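Jirnent — Handgreifer im Eigenbau, Galerie
Stand 9. Oktober, Wohnzimmer statt Werkstatt. Kurz und ungeordnet, Rest kommt nach.
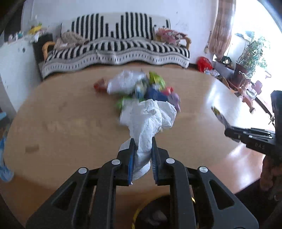
Wie stramm müssen die Gelenke an einem Handgreifer angezogen sein?
So, dass sich die Backen ohne Ruckeln bewegen und seitlich trotzdem nicht kippen. Schraube anziehen bis es schwer geht, dann eine Vierteldrehung zurück, danach Sicherungslack. Nach den ersten Tagen nochmal nachsehen, Kunststoff setzt sich.

Taschentuch zwischen den geriffelten Belägen, zusammengedreht zu einem schmalen Strang, oben geht es wieder auseinander. Hinten die Verpackungen, von rechts der zweite Greifer mit einem silbrigen Tütchen. Unten in der Mitte der runde Eimer mit dem gelben Rand.

Warum überhaupt Müll: weil er gemein ist. Würfel aus dem Baukasten greift jeder Greifer, damit haben wir in März Wochen verplempert. Papier gibt nach, Folie rutscht weg, und beides liegt nie zweimal gleich da. Wer damit klarkommt, kommt auch mit Socken klar.

Zu den Belägen. Hier die meiste Arbeit, ehrlich gesagt auch der meiste Frust. Erst glatter Gummi — Folie ging gut, Papier klebte manchmal fest und kam nicht mehr runter. Dann Schaumstoff, sah nach zwei Abenden aus wie angefressen. Jetzt Rillen. Papier lässt wieder los, Folie muss man etwas fester nehmen. Rhydian will noch weichere probieren, ich will erstmal eine Woche nichts umbauen.

Zum Gestänge. Beide Seiten gespiegelt, damit die Backen gleichmäßig zur Mitte laufen. Beim ersten Entwurf hatte ich die Arme zu dünn gezeichnet, beim Zudrücken haben die sich verwunden und die Backen standen schief zueinander. Dickere Arme, Problem weg. Länger werden sie nicht mehr, sonst bleibt man an jeder Tischkante hängen.

Zur Hand. Nach einer halben Stunde Greifen tut der Daumen weh, das ist so. Graziella Bortolotti hat sich Fahrradgriffband drumgewickelt und schwört drauf. Bei mir kommt eine schwächere Feder rein, liegt schon in der Schublade.

Zum Ablauf. Immer dasselbe: nehmen, anheben, rüber zum Eimer, loslassen. Klingt stumpf, ist es auch. Ziel sind 3000 Griffe, bevor irgendwas trainiert wird. Fehlgriffe bleiben drin und werden markiert, nicht gelöscht!! Hatte ich am Anfang falsch gemacht und musste eine komplette Sitzung wegwerfen. Uhren an beiden Greifern vor jedem Start abgleichen, sonst passen die Aufnahmen nachher nicht zusammen.

Was noch fehlt:
Backensatz Nummer 3, Datei ist fertig, Drucker gerade nicht
Kabelführung am Handgelenk, im Moment Klebeband
Teileliste für alle die gefragt haben
Aufnahmen mit anderem Licht, abends und mit zugezogenem Vorhang

Die Zeichnungen schick ich auf Anfrage raus, aber bitte dazuschreiben welche Schrauben ihr da habt, M3 oder M4. Die Löcher sind nicht gleich und nachbohren macht die Augen kaputt. Wer in Cadthorpe wohnt kann auch vorbeikommen und selbst mal greifen. Rhydian Maddocks macht am Gestänge weiter, Fragen zur Mechanik also lieber an ihn, Fragen zu den Aufnahemn an mich.

Nächster Schwung Bilder, wenn die neuen Backen drauf sind.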